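4.2 Cooperation between registries: the Hokia and Wirkodis offices

We turn now to the part of the study that took us the longest, and that we enjoyed the most. The agreement on judicial assistance between the Hokia and Wirkodis districts had been in force for some years before either office kept a proper log of the requests it sent and received. When Italo Caputo first asked to see the older files, he was led very kindly to a cupboard of letters tied with string, and it was plain that we would have to begin our count with the newer register.

That register holds 1000 entries. Of these, 824 were requests for the service of documents, meaning a summons, a notice of hearing or a judgment that had to be put into the hands of a person living on the other side of the district line. A further 70 asked for a witness to be heard, and the rest were a mixed bag of inquiries about addresses, family records and property, which we have grouped together in the tables even though the clerks themselves would never dream of doing so. Only 3 entries dealt with the handover of a wanted person, the matter for which the agreement is best known in the newspapers.

This lopsided picture will not surprise anyone who has worked in a court registry, but it matters for how we read the text of the agreement. Most of its articles deal with handover: the grounds for refusal, the time limits, the rule that a person may be tried only for the offense named in the request. Service of documents gets a single short article, and that article says little more than that each office shall help the other "without undue delay." The clerks have had to work out the rest among themselves – which form to use, who pays for translation, what counts as proof that a paper was delivered – and they have done it with a good deal of patience and many telephone calls.

One example may help. Until February, the Wirkodis office sent back any request that lacked a stamp on every page, while the Hokia office had stopped using page stamps altogether. Neither rule was written down anywhere we could find. The two head clerks settled the matter in an exchange of letters, and the Tshabalala form, already used for property inquiries, was taken over for service requests as well. Italo Leone, who coded this part of the register, marks the change as informal practice, and we follow him in that, although a case could be made for calling it an amendment (see our discussion of Hastetus in Section 2).

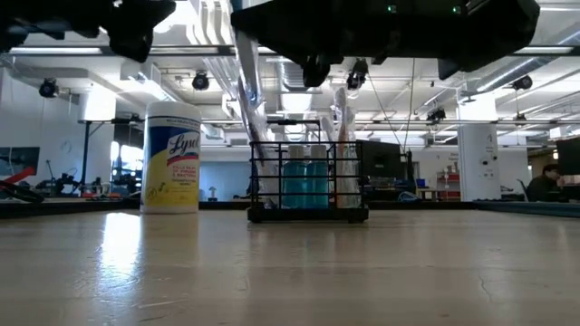
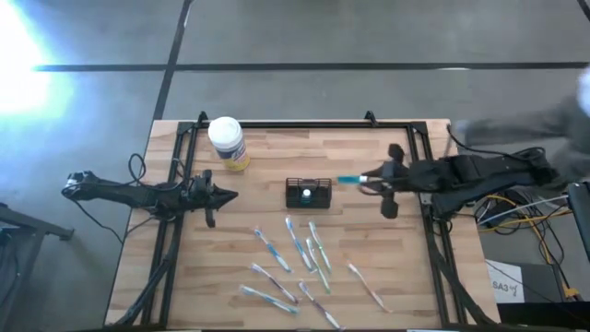 Figure 4. Canister and black wire basket on a tabletop (first panel); two robot arms facing each other across a wooden table (second panel).

We would be careful about drawing too much from the small number of handover cases. In each of them the request was granted, but the files we were shown in May 2023 did not include the correspondence that came before the formal request, and it is quite possible that weaker cases were dropped at that earlier stage. The clerks we spoke with thought so, though they were too polite to press the point. A fuller account would need access to the prosecutors' own papers, and we have asked both offices whether those might be opened to us for the next round of coding.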